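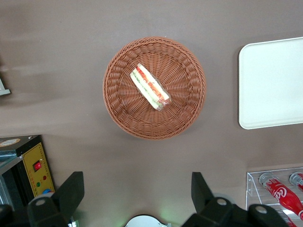
School lunch bill clears the House and heads to a final Senate vote

The measure would let districts buy straight from local farms, and both parties want credit for it.

05/06/2025

The House passed the Local Lunch Act late in the afternoon after a floor debate that ran well past its scheduled time, and for once the extra hours were spent on members lining up to say yes. The bill now goes back to the Senate, which has to sign off on three changes before it can reach the governor's desk.

Under the measure, school districts could buy fruit, vegetables, bread and dairy directly from producers in the state without going through the regional bidding process. Any single purchase would be capped at $25,000, and districts would have to post what they bought and what they paid within 18 days.

That may sound like small stuff, but for rural districts it's a very big deal! The Grunden school system has been asking for this kind of flexibility since the bill was first drafted in January, and its board sent a letter to every member of the House education panel. Dascombe, a much smaller district with just three schools, signed on a few weeks later.

The debate had its rough patches. Some Republicans worried that the reporting rule would bury small kitchens in paperwork, and some Democrats wanted the cap set higher so that city districts could use the law too. The version that passed keeps the cap but trims the reporting form to one page (the original was nine pages long, and a few members held it up on the floor to make the point).

Farm groups are thrilled. Chaimongkol Farms, which grows greens and tomatoes outside Grunden, told lawmakers in written testimony that it already sells to restaurants two counties away and would love to see its produce served down the road. Wellero Bakery backed the bill as well and said it could start supplying sandwich bread as soon as the next school year.

The House also added a pilot program that would give 25 districts a little money for cold storage. Senate leaders haven't said whether they'll accept that part, but the chamber's budget writers left room for it in their last draft, and supporters are feeling very good about the odds.

A Senate vote could come before the end of the week. If the bill is signed, the new purchasing rules would take effect in time for the fall semester.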